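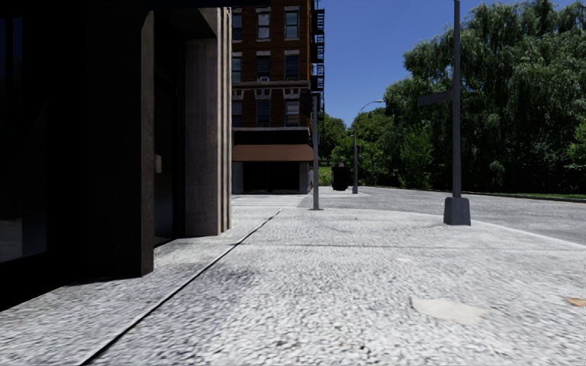
Walking the Ivau Blocks, One Lunch Hour at a Time

If you work downtown and eat at your desk, this item is for you. I did it for years, and I had the crumbs in my keyboard to prove it. Then last November a coworker on my floor, Yesenia Echeverri, talked me into going out for a walk at noon, in a coat, with a sandwich in the pocket. I have hardly missed a day since, and a few of you have asked me to write down how our little lunch group works and where we go. Happy to!

The group has a name now (the Ivau Walkers, after the street where we meet) and a shared map that Subbarao Arumugam keeps up to date, but it is a very loose thing. Whoever is at the corner of Ivau and Kurian at five past twelve walks. Some days that is a dozen people and some days it is me and a bag of pretzels. We go for 40 minutes, and people peel off when they need to get back.

What surprised me most is how much there is to look at in a part of town I thought I knew. I had been parking in the same garage and using the same door since I was hired. I could have told you where the coffee was and where the bank was, and that would have been the end of it. Three blocks east of my office there is a courtyard with a fig tree in it. A fig tree! It belongs to the Stendel building, and the gate is open to the public on weekdays until six. Hema Pillai found it by following a man with a folding chair.

The three routes we use most

The Kurian loop is the one to start with. You go up Kurian Street as far as the old post office, turn right at the light, and come back along the canal path. It is flat the whole way, there are curb ramps at every crossing, and the stretch by the canal is the quietest quarter mile downtown. The ducks are used to people and have no manners. Two of our regulars do this one with a stroller and another does it on crutches at the moment (get well soon, Gangadharan).

The Stendel stairs route is shorter and harder. There are 100 steps between the lower street and the terrace, a number painted on the wall at the top by some helpful person long before our time, and you feel every one of them by the second landing. The reward is the view across the rail yards to the hills. On a clear day it is hard to make yourself turn around. Go up the stairs and come down by the ramp on the north side, which is kinder to the knees and takes you past the bakery that sells the seeded rolls.

The third is what we call the shade walk, and it is going to be popular from here until fall. Subbarao worked it out last summer by going out at noon with a street map and a pencil, marking which side of each block was out of the sun. It crosses back and forth more than you might expect, but on a hot day the difference is huge. Start on the west side of Ivau, cross at the pharmacy, and keep close to the office buildings until you reach the library. From there the plane trees do the work. He has done the same for one o'clock, and both versions are on the map.

A few things we have learned

Shoes matter more than distance. I kept a pair of old running shoes under my desk all winter and my feet have never been happier. Hema Rao walks in her office shoes and says she is fine, but she also says that about spicy food, so judge for yourselves.

Eat first or eat after. Walking with a burrito sounds efficient and ends up on your shirt. The bench by the canal lock is a good halfway stop if you want to sit down with something, and the library steps are good too, on the side away from the book drop.

Leave the phone in your pocket if you can. We don't have a rule about it, and plenty of people take calls while they walk and that is fine. But I notice more when mine is put away. I have started reading the names over the doors. There is a dentist downtown called Dr. Payne, two doors from a hat shop that has been closed as long as I have been looking at it and still has one very good hat in the window. I would like that hat.

Rain is less of a problem than you think. The covered walkway along the Ladisex arcade is long enough that three times up and back makes a decent walk, and you get to hear the piano on Thursdays. The player takes requests if you ask during a break. We had a wonderful half hour there in March with the rain coming down in sheets and somebody's grandfather singing along to everything.

The step count

Some of you like numbers, so okay. Gangadharan wore a pedometer on the Kurian loop before his ankle trouble, and it came to 3,379 steps from our corner and back again. I have shorter legs and would probably get more. He had been aiming for an extra 1,000 a day on his doctor's advice, so he was very pleased with himself, and he brought in a box of mango candy for everyone the next morning. I don't wear a counter and don't plan to, but I will accept candy on behalf of those who do.

What's coming up

We are planning one long walk this summer, out past the rail yards to the botanical garden, on a Saturday so people can bring their families. Yesenia is picking the route and would love help from anyone who knows the paths on the far side of the tracks. She wants one with restrooms, a water fountain, and a place to get ice cream, and she will not be argued with on the ice cream. The date will go up on the map page once she has walked the whole thing herself.

We are also printing the routes for people who prefer paper. Hema Pillai drew them by hand and they are lovely — she put the fig tree in, and the hat. The print shop on Kurian is running off 500 copies, and there will be a stack at the library front desk and another in the lobby of the Stendel building. Take a few for your office break room. If you spot a mistake, write it on the back and drop it in the box at the library, and Hema will fix it for the next printing.

And if you know a good block we have missed, tell us! We want courtyards, odd signs, good benches, any place with a cat in the window. The best parts of the map all came from somebody saying "have you ever gone down that little street behind the bank?" I hadn't, in eleven years. It has a clock shop on it, and at noon every clock in there goes off a few seconds apart. We try to be standing outside when it happens, which means leaving the corner a bit early, so on Tuesdays please come at ten to twelve instead of five past.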